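Sim comparison: stock parallel fingers vs. the Pandotgate soft pair, armchair scene

berenice_c
OK so I finally got my living room scene running and I've been comparing fingers on the Franka all of August. Same controller, same seeds, only the fingertips change.

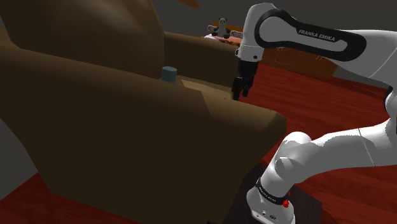

Armchair setup, stock fingers, teal cylinder as the target

I ran 1,000 episodes per finger set. Stock fingers got 409 clean picks, and the soft pair did a good bit better, but my sim slowed to a crawl the second I turned on the compliant contact model. Before I go spend real money – has anybody run the Pandotgate pair on hardware?

ultum_refugee
Nice scene! 409 seems awfully low for a squat little cylinder though. Where are you losing them, on approach or on the lift?

berenice_c
Mostly approach. The target spawns anywhere on the chair, and when it ends up over by the near armrest the wrist has to come across the other arm of the chair to get to it. Lots of bumped knuckles. The lift is pretty OK once it has a grip.

pruvwood_pete
Then you're not comparing fingers, you're comparing how often your planner whacks a chair. Put the thing on a flat table, run it again, and I bet the gap mostly goes away.

berenice_c
I did the table first, Pete! Both sets were so close to perfect it told me nothing. The chair is where they split.

pruvwood_pete
Fine, but log collisions separately or the number is soup.

xochitl.ayala
I'm with Pete on the logging and with Berenice on the chair. We have the Pandotgate fingers on a real arm at work and they're great on round stuff, kind of annoying on anything thin. They also sit a little longer than stock, so check your tool offset. I forgot to and spent a whole afternoon poking a tabletop.

ultum_refugee
Ha, been there. Which controller are you on? I had the Ultum one and dumped it for Demchenko, way smoother near contact.

xochitl.ayala
Demchenko here too. No complaints except the docs.

pruvwood_pete
Ultum is fine if you tune it. People leave the stiffness at default and then blame the box.

ultum_refugee
I tuned it for two weeks, Pete.

berenice_c
Update! Split out the collisions like you said. 5 of my seeds had the arm starting in a dumb pose and those were eating a ton of episodes, so I tossed them for both finger sets and reran. Soft pair is still ahead, by less than before. Xóchitl, what did you enter for the offset? Mine is still whatever came in the model file, and I have a bad feeling about it.

xochitl.ayala
I'm home now, will look at the config in the morning. Measure flange to fingertip in your model in the meantime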